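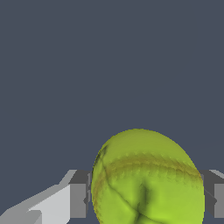
So what went wrong with Zatgate in June?
A bad grip-force setting got into our simulator, and 8 of our 96 test runs ended with the gripper losing its tennis ball.

We're Rotex, and I run the Zatgate team out at Nostholm. I'd much rather you heard this from me! The fault sat in the release step — the fingers could open while the software still logged a firm hold. On a real arm that's a safety matter, so we pulled the update the same afternoon. It never left simulation, and no customer arm was running it.

Our partners at Galang went through the logs with us (thank you, all of you, and sorry about the late calls) and traced it to a single line in the settings file. 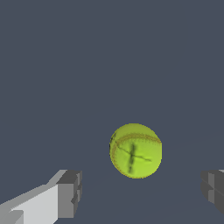
What happens next

We're redoing the full set with 100 runs on the old settings, then four more checks before Zatgate goes back out. Customers should stay on the version they have.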